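## 4. The build, and what it taught me

I should say up front that this section is less tidy than the one before it. The planning part of the project happened on paper, and paper is forgiving. The build happened on evenings and weekends, partly on my kitchen counter and partly at Vemstead, the shared workshop where I rent a shelf, and I kept notes on all of it (some of them on the back of a sandpaper packet).

### 4.1 The arm

The arm started life as a kit from Hedska, which gives you the base, the shoulder and a bag of screws that are all nearly the same length. I kept the base and redid almost everything past the elbow. The kit's forearm flexed badly as soon as the wrist motor went on, so I printed a new one with a rib down the inside, and then printed it again when I found I'd left no room for the cable. Version 6 is the one I ended up keeping.

The gripper has two fingers and one motor. I tried stiff fingers first, and they were great at picking up blocks and terrible at picking up anything a person would want picked up. The pair I use now is soft at the tips and stiff at the root, cast in a mold that Declan Brennan helped me cut on the workshop router. He also talked me out of a third finger, for which I'm grateful every time I have to calibrate the thing!

Control runs on a small board I named Curnosora, after a typo that stuck. It reads the joint angles, talks to the camera and sends out new targets. I wrote the planner in a weekend in May and then spent far longer fixing it – mostly problems with how it handled a target that changed shape between one look and the next.

### 4.2 Why soft things

Most home-built arms I've read about get shown off on cubes, cups and chess pieces. Those are nice to work with. They have edges, they stay the same shape, and if you miss by a little they slide and you get another go. I wanted to know how far a cheap arm could get with thin, floppy stuff, the kind that's all over any desk that gets used. Paper tissues are about as mean a test as I could come up with. They fold over on themselves, they have no fixed outline, and white on white is hard on any camera at my price.

So I set up the low view, with the camera almost level with the desktop. From overhead, a flat tissue and a tissue with a raised corner look nearly the same to my software, and that corner is exactly what the fingers need. From down low you can see the lift (Figure 3). You pay for it in depth, though. Everything gets squashed front to back, and two objects a hand's width apart can look like they're touching. 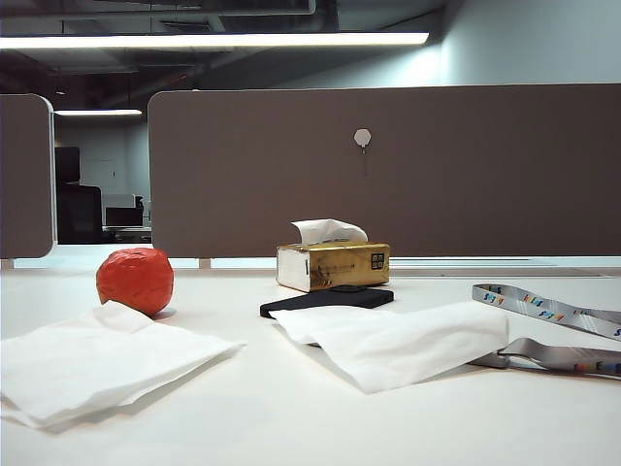 **Figure 3.** Low view of the desk: two loose tissues in front, a gold tissue box on a black pad, a crumpled, shiny orange-red object at left and a gray lanyard at right.

The squashing bothered me enough that I wrote a separate step for it. The planner takes its first guess at a grasp point from the low view, then checks that guess against the overhead view before it commits to anything. If the two disagree by more than the width of a fingertip, it throws the guess out and looks again. It's slow. I can live with slow, and in my first version the fingers kept closing on air in front of the target.

Draped tissue gave me the most trouble. When part of a sheet hangs over an edge, my code wants to call it two things, one up high and one down low, and it will happily plan a grasp for each. I got around this by joining any two pale regions that share a long border, which works fine until there are two separate tissues lying close together. Then it joins those too. I don't have a good fix yet, and if a reader has one I'd love to hear it.

### 4.3 Tuning

I tuned the grasp by changing one setting at a time and logging every attempt, 2000 in all by the time I stopped. The logs live in a folder called Palacios, and they are not pretty. The first 49 are useless to anyone, including me, because I'd wired the finger motor backward and was recording "open" as "closed."

Closing speed mattered more than closing force, which surprised me. If the fingers come in fast, they push a little air ahead of them and the raised corner ducks out of the way. Slowing down the last part of the motion did more for me than any change I made to the planner. Fingertip wear came next on my list of annoyances. The soft tips pick up lint, lose their grip, and need a wipe with a damp cloth before each session – I now do it before I even turn the power on.

The wrist is still too heavy, and the next section covers what that does to the arm at full reach.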